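The Patient Teachers

At Peltar, people show a robot how to make toast, and then they show it again

Monday, October 1, 2018

Eusebio Sepúlveda spent eleven years as a line cook before he took a job teaching kitchen work to a machine. He says the two jobs have more in common than people expect. Both involve standing for a long time, and both involve doing the same small thing over and over while someone checks how you did it.

His new employer, Peltar, trains robot arms to do household jobs. The company doesn't write out the motions as code. A person does the task with two handheld controllers while the arm copies along, and every move is recorded. Enough recordings go into a learning program, and the program tries to produce the moves by itself.

The training happens in kitchens. Peltar tried a mock-up in its office first, with a plain table and a few props, and gave it up in May. The arm learned the mock-up well and was lost anywhere else.
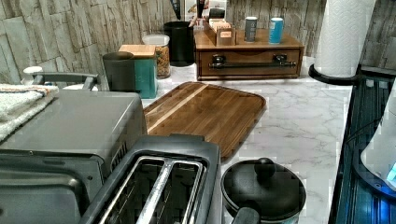

A recording is called a run. Sepúlveda does as many as 164 of them in a day when nothing breaks. One run might be lifting a lid and setting it down. Another might be moving a mug from the counter to a shelf. Most take less than a minute. Between runs he puts everything back, but never in quite the same place, so the arm doesn't learn that a pan only exists in one spot.

"The first week I was too good," he says. "I moved like a cook. Fast, lots of wrist. They threw most of it out."

The controllers take getting used to. There is a short delay between the hand and the arm, and no feeling of weight comes back. New operators squeeze too hard. They also tend to stop halfway through a reach to think, and the pause goes into the recording along with everything else. An early version of the program learned to hover over a drawer for 4 seconds before opening it, as one of its teachers used to do.

Ifor Owen runs the training group. He came from Negri, a firm that makes packing equipment, where the robots were programmed the older way, point by point. A Negri machine would repeat the same path all year and be off by less than the width of a pencil line. It also needed the box to be exactly where the box was supposed to be.

"In a house the box moves," Owen says. "Somebody has a cup of coffee and the whole counter is different."

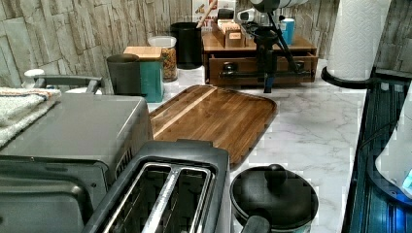
Owen picks training kitchens by how much is in them. A bare counter makes for easy runs and poor lessons, he says, and the company's best results have come from places where people cook. He likes things that get in each other's way. A toaster in front of a toaster oven is good, and so is a black stand partly blocking a drawer, where the operator has to decide whether to go around or clear a path. Stone walls and veined counters are welcome too, as they give the vision software more to sort through than white paint does.

For the drawer task, Peltar set a goal of 300 good runs before any training would start. It took almost three weeks. The full kitchen set now holds 1,168 runs, and Owen thinks it's still small.

There is another way to teach, and Peltar uses it for the stiffer jobs. The operator takes hold of the arm itself and pushes it through the motion. The arm goes slack enough to be led, and its joints record where they went. Sepúlveda prefers this for anything that turns, such as a knob or a jar lid. His shoulders don't. After an hour he goes back to the controllers.

Two other companies are working along similar lines. Grukance has operators wear gloves, and Bammont runs its arms from a different building over a video link. Owen has visited both. He came away thinking the gloves were faster and the video link was tiring, and that none of the three had solved towels.

Cloth is still the hard part. A towel has no fixed shape, and two people asked to fold one will do it two ways. Sepúlveda has been told to pick one way and keep to it. He folds in thirds, the way he did at the restaurant, and he has started doing it like that at home.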